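本网站使用 Cookie，以便记住您的语言选择并统计访问量。继续浏览即表示您同意我们使用 Cookie。您可以随时在浏览器的设置中更改。

Ulska 发布《台式计算机部件机器人装拆作业规范》第4版

新版本增加关于夹具托盘、夹爪状态和打开机箱附近速度的条款，10月起开始适用

Tallberg，2022年8月16日——Ulska 今天发布《台式计算机部件机器人装拆作业规范》第4版（以下简称"规范"）。规范由 Ulska 与计算机翻新企业 Samir 共同编写，主要内容来自两家单位在 Tallberg 进行的 Umuvari 项目。规范的对象是用机械臂从台式机箱中取出部件、或者把部件装回机箱的工位，包括内存条、扩展卡、硬盘和处理器。全文可以免费下载，目前有中文、英文和瑞典文三种文本。

机器人的一般安全要求，在各国的法规和国际标准中已经写得比较详细。但是，当一家中小型的翻新车间要把机械臂放到一台打开的机箱旁边时，有许多具体的问题，一般的标准没有回答。例如，处理器离开插座以后应该放在哪里？夹爪拿着一张扩展卡的时候，如果操作人员按下停止按钮，夹爪应该打开还是保持？托盘中的一个空位置，是表示部件还没有到，还是表示部件已经装好了？过去，每个车间按照自己的习惯来决定这些事情，人员换班以后习惯也跟着改变。

规范希望为这些问题提供一个共同的做法。它是自愿采用的文件，不代替任何法律规定，也不代替设备制造商的使用说明。如果规范与制造商的说明有不同，应当按照要求更严格的一方执行。

第3版发布以后，Ulska 收到了许多车间的意见。最多的意见是关于托盘的：旧版本只用一句话说明部件应当"放在合适的位置"，车间不知道怎样才算合适。第4版用了完整的一章来回答。

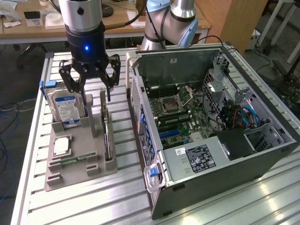
采用这份规范的车间，是否需要购买新的机器人？

规范对机器人的品牌和型号没有要求。车间可以继续使用现有的设备，只要它能够限制速度、能够在停止时保持夹持力，并且能够保存作业记录。如果现有设备缺少其中一项功能，规范的附录说明了可以采用哪些临时措施，以及这些措施最长可以使用到什么时候。

第4版的主要变化如下。

一、夹具托盘

规范要求每一种部件在托盘上有自己的固定位置，位置的形状应当与部件相配，使部件只能以一个方向放入。部件可以平放，也可以立放，由车间根据夹爪的接近方向决定，但是同一种部件在同一个工位上只能有一种放法。长条形的部件如果立放，它的支撑高度应当足够，在托盘受到轻微碰撞的时候部件不会倒下。

处理器的位置有单独的规定。处理器放在托盘上时，金属盖或者顶面向上，触点一面不得接触托盘的底部。凹槽的四边应当留有让夹爪手指进入的空间。用增材制造方法做成的托盘可以使用，但是材料应当适合静电敏感的环境，车间要保存材料的证明文件。表面有毛刺、裂纹或者层间分离的托盘应当立即停止使用，不得用胶修补以后继续放置处理器。

托盘与机箱之间的相对位置应当固定。规范推荐把两者安装在同一个台面上，并且在每一班开始的时候做一次位置确认。确认的方法很简单：机械臂空载移动到托盘的参考点，再移动到机箱的参考点，操作人员检查偏差是否在允许的范围之内。如果超出范围，应当先重新标定，然后才能开始装拆。Umuvari 项目的人员发现，许多插入失败是从这里开始的，程序本身并没有错误。

二、夹爪状态

夹爪应当有操作人员容易看到的状态显示。规范不指定颜色，因为各个制造商的做法不同，但是要求车间把每一种显示的意思写在工位说明卡上，并且放在操作人员站立的位置就可以读到的地方。对新来的人员进行培训时，应当让他们不看说明卡，说出每一种显示的意思。

夹爪正在夹持部件的时候，急停以后不得自动打开。这一条在第3版中是"建议"，在第4版中改为"应当"。恢复运行之前，由一名经过授权的人员决定是把部件放回托盘，还是继续原来的动作。如果不能确定部件是否已经部分插入，必须用手动低速方式沿插入方向退出，禁止横向移动。

夹爪手指的紧固件也列入了检查的内容。手指上的螺钉应当在每周检查中用扭力工具确认，检查结果写入设备的记录本。手指表面与电路板直接接触的部分，如果有磨损，应当按照制造商的说明更换。

三、电缆和第二条机械臂

在同一个工位使用两条机械臂的车间正在增加，所以第4版新加了这方面的规定。两条机械臂的工作区域如果重叠，应当定义一个共用区域，同一时刻只允许一条机械臂进入。另一条机械臂的等待姿态要写在程序说明中，不能由操作人员临时选择。

沿机械臂安装的电缆，在机械臂到达最远位置时仍然要有余量，在机械臂收回时不得垂到机箱里面。地面上的电缆应当离开人员行走的路线，或者用线槽盖住。规范承认，在试验阶段的工位上这一条不容易完全做到，因此允许试验工位使用临时的固定方法，但是正式投入生产以前必须改正。

四、打开机箱附近的速度

机箱内部有很多容易损坏的地方，例如处理器插座、内存插槽的卡扣和散在边上的线束。规范规定，夹爪进入距离机箱开口400毫米的范围以后，移动速度不得超过每秒50毫米。在这个范围以外，速度由车间按照自己的风险评估来确定。

这两个数值是在 Umuvari 项目的试验中选定的。项目一共记录了3413次部件放置和取出的动作，包括成功的和失败的，所有记录都用来比较不同的速度和不同的接近路线。Ulska 说明，这些数值只适用于本规范所描述的部件和工位，不应当直接用在其他种类的装配上。

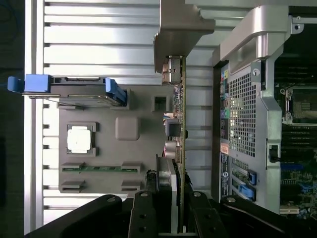
标准与安全 ／ 部件识别与放置

第4版的第五章讨论部件的识别。翻新车间与新机生产线有一个很大的区别：送到车间的机箱来自不同的年份和不同的使用单位，同一个型号的机箱里面也可能有不同的配置。机器人程序不能假设每一台机箱都一样。因此规范要求，在开始作业以前先做一次配置确认，确认的结果与机箱的编号一起保存。

配置确认可以由人来做，也可以由安装在机械臂上的相机来做。如果使用相机，规范有下面的要求：

相机的安装位置应当使夹爪手指的尖端和目标位置能够同时进入视野。

如果相机的方向与操作人员的观看方向不同，屏幕上应当标明哪一边是机箱的后面板。曾经有车间的人员因为画面是旋转的，把左右理解错了，所以规范增加了这一条。

金属台面和金属支架的反光应当在标定时加以检查。如果反光影响识别，先调整灯光的位置，然后再考虑修改软件的参数。

识别结果不确定时，程序应当停止并且请求人工确认，不得选择"最接近"的结果继续运行。

塑料拉手、卡扣和释放手柄常常用颜色来区别，操作人员已经习惯于按照颜色来寻找它们。规范允许识别程序利用颜色作为辅助的信息，但是颜色不能作为唯一的依据，理由是不同制造商对颜色的使用没有统一，而且旧的塑料会变色。后面板上的接口颜色也是同样的情况。

标签的处理

机箱和部件上的标签，特别是电源上的安全标签和带有条码的标签，在作业过程中不得被遮盖、移动或者撕下。夹爪不得以标签的表面作为夹持面。如果标签已经损坏，应当在记录中写明，由负责质量的人员决定这个部件能否继续使用。对于硬盘，标签上的信息可能关系到原来使用单位的数据，车间应当按照自己与客户的协议来保存和销毁图像记录。

电源的规定

规范重复了一条从第1版起就有的要求：机箱打开以前，必须断开外部电源，并且等待制造商规定的放电时间。机器人不得用来打开电源供应器的外壳，任何版本的规范都没有为这种作业提供方法。Ulska 在意见收集阶段收到过增加这一作业的请求，编写小组讨论以后没有接受。

插入动作的要求

第六章是全文最长的一章，它把插入动作分为接近、对准、插入和确认四个阶段，并且为每个阶段规定了开始和结束的条件。

接近阶段的路线应当从机箱开口的上方进入，避免从侧面越过线束或者硬盘架。对准阶段机械臂要停下来，由力传感器或者相机确认部件与插槽的位置关系。插入阶段使用力的上限，上限值根据部件的种类从制造商的资料中取得；没有资料的部件，车间应当先在报废的主板上做试验。确认阶段包括释放以前的一次轻微回拉，用来检查部件是否已经被卡扣锁住。

规范特别提醒，插入力突然下降并不一定表示插入完成。它也可能表示部件已经滑动，或者插槽已经断裂。所以力的曲线要与位置的数据一起判断。

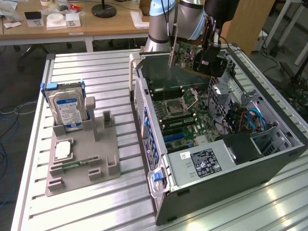

扩展卡的插入在第六章中占有单独的一节，因为这种部件的一边带有金属挡板，重心不在夹持点的中间，挡板又必须同时进入机箱后部的开口。编写小组先后比较过倾斜进入和垂直进入两种方法，最后把垂直进入写为推荐方法，倾斜进入只在机箱的结构不允许时才使用。推荐的姿态就是机械臂从上方伸下，夹爪把卡竖直地拿在打开并且侧放的机箱上面，然后才开始对准。夹爪拿着卡经过主板时，如果处理器插座是空的、金属固定框又处于打开状态，规范要求路线避开插座的正上方；做不到的时候，应当先盖上插座的保护盖。同样，已经装好的内存条也要作为障碍物写进路线程序，不能只依靠操作人员的观察。卡片在释放以前，挡板的弯边必须到达机箱上的安装面，否则退回到对准阶段重新开始。

作业顺序

规范没有规定唯一的作业顺序，但是提供了一个推荐的顺序：处理器在前，然后是内存条，然后是扩展卡，最后是硬盘。拆卸时的顺序相反。车间可以改变这个顺序，但是需要写出改变的理由，并且确认后装的部件不会挡住夹爪退出的路线。

如果作业在中间停止，例如因为换班或者设备故障，托盘上和机箱内的部件状态都要记录。下一班的人员不得根据托盘上的空位置推测哪些部件已经装好，必须查看记录，并且用眼睛检查机箱内部。Samir 的车间在试用期间为此设计了一张交接表，现在作为附录与规范一起发布，其他车间可以自由修改使用。

台面和周围的环境

工作台应当牢固，表面能够安装夹具。带有平行槽的铝型材台面适合这种用途，因为夹具可以沿着槽移动和固定，但是小螺钉容易落入槽中。规范要求每次作业结束以后清理台面，并且把落下的金属件全部取出。台面应当接地，接地的连接每个月测量一次。

在机械臂能够到达的范围内，不得放置与作业没有关系的物品。纸张、胶带、饮料杯和空盒子应当放在这个范围以外。规范不要求把整个房间清空，附近的办公桌可以保留，条件是坐在那里的人员不会进入机械臂的工作范围，也不会无意中拉动电缆。车间应当在地面或者台面上标出这个范围。

人员的培训

操作人员在独立工作以前，应当完成规范所列的培训。培训由三部分组成，分别是手工装拆、示教和异常处理。把手工装拆放在第一部分，是 Samir 提出的意见。他们的经验是，没有亲手装过内存条的人，很难判断机械臂的插入动作是否正常，也听不出卡扣锁住的声音有什么不同。

异常处理的培训必须在真实的工位上进行，只在仿真软件里练习是不够的。内容至少包括：夹持中的急停和恢复、部件落入机箱、部件卡在插槽中间、识别结果错误，以及与控制器的通信中断。每一名人员每年至少重复一次。培训的记录由车间保存，Ulska 不收集个人的培训资料。

数据的记录

为了改进程序，很多车间会保存相机的画面和机械臂的运动数据。规范支持这种做法，并且给出了几个基本的要求。失败的动作应当与成功的动作一起保存，不得只选择好的结果。来自不同相机的画面要使用同一个时间基准，这样在分析时才能够对照。画面中如果有人员经过，应当事先告知他们，并且限制画面的使用范围。数据的保存时间由车间决定，但是要写成书面的规定。

对于交给外部单位使用的数据，车间应当先检查机箱和部件上的序列号、资产标签和其他能够识别原来使用单位的内容。

关于与前一版本的关系

已经按照第3版工作的车间，不需要从头开始。规范的附录中有一张对照表，列出了每一条旧条款和对应的新条款，并且注明要求是否有变化。大部分车间需要做的工作集中在三个方面：为托盘写出位置说明，检查急停以后夹爪的行为，把机箱开口附近的速度限制写入程序。

第4版从今年10月起适用。在那以前，车间可以选择第3版或者第4版，但是不可以把两个版本的条款混合使用。正在进行验收的新工位，Ulska 建议直接采用第4版，以避免短时间之内重复验收。

第4版没有包括的内容

编写小组也希望清楚地说明，哪些内容没有写进去。笔记本电脑和一体机不在规范的范围之内，它们的结构与台式机箱差别很大，胶粘的部件也比较多。服务器的部件有一部分与台式机相似，但是机架安装的条件不同，规范目前不建议直接套用。散热器的拆装也没有包括，原因是导热材料的清洁方法还没有得到一致的意见。关于散热器，Ulska 计划在 Tallberg 继续试验，有结果以后再决定是否单独发布一份补充文件。

由学习得到的控制程序，也就是不是由人逐行编写、而是从操作数据中训练出来的程序，在第4版中只有一个资料性的附录。附录说明，这样的程序同样要遵守速度、夹持和停止的全部要求，这些限制应当由独立的控制层来保证，不能依靠程序自己学会。至于怎样评价这类程序是否可以投入使用，编写小组认为现在写成正式条款还太早，欢迎有经验的单位提供材料。

怎样取得规范和提出意见

规范的全文、附录中的检查表和交接表可以在 Ulska 的网站下载，不需要注册，也不收取费用。车间可以复制和打印，供内部使用。翻译成其他语言时，请先与 Ulska 联系，以便核对术语。

对第4版的意见可以用中文、英文或者瑞典文书写，请注明条款的编号，并且尽可能附上工位的情况说明。Ulska 会对每一条意见给出书面的答复，答复每半年汇总公布一次。如果意见涉及可能造成人身伤害的问题，请在标题中写明"安全"，这类意见会优先处理。

关于 Ulska

Ulska 是一家设在 Tallberg 的技术机构，从事小型自动化工位的试验和作业规范的编写。它的工作对象主要是维修、翻新和回收行业的中小企业。Ulska 不生产也不销售机器人。

关于 Samir

Samir 从事办公用台式计算机的翻新，从企业和学校接收使用过的设备，经过检查、更换部件和清洁以后重新销售。Samir 参加了规范第3版和第4版的编写。

关于 Umuvari 项目

Umuvari 是 Ulska 和 Samir 的合作项目，研究机械臂在打开的台式机箱中装拆部件的方法。项目的试验工位设在 Tallberg，费用由两家单位共同承担。

媒体联系：Ulska 新闻办公室，Tallberg。需要采访或者参观试验工位的媒体，请提前提出申请，并且说明人数和所需要的语言。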